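My aunt left me her house in Rullton and 1,429 dollars in a coffee can, and I only found the can because of the dog. The dog was Leclerc. He came with the house too, apparently, although the lawyer hadn't put him on any list.

So there I was in July, eating crackers over the sink, when Debora Zuccaro from next door let herself in through the back (she had a key, everybody on that street had a key) and said, "He wants the pantry."

"Who does?"

"The dog, honey. He's been wanting it since the funeral."

I opened the pantry. Leclerc walked past the flour, past two jars of my aunt's awful pickles, and sat down facing the wall like he was waiting for a bus.

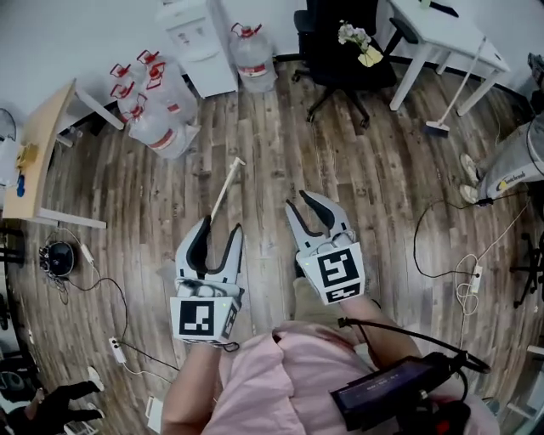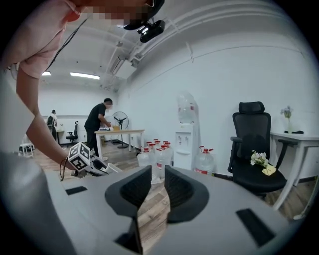
Debora got down on her knees before I did, and she had to be 80 if she was a day! She knocked on the boards, and one of them knocked back. I mean it sounded hollow, but that's how she put it later, to everyone at the Pundus Diner – "it knocked back."

Behind the board was the can. Under the money was a note in my aunt's handwriting, all capitals, the way she did grocery lists. IF DEBORA IS WITH YOU, GIVE HER 100. SHE WILL SAY NO. SHE IS LYING.

"No," said Debora, reading over my shoulder. "Oh, I couldn't."

Leclerc looked at her. I looked at her.

"Well," she said, and held out her hand.

I counted it out in fives, since that was mostly what there was, and she tucked the whole wad into her sleeve. Then she asked if I was going to finish those crackers.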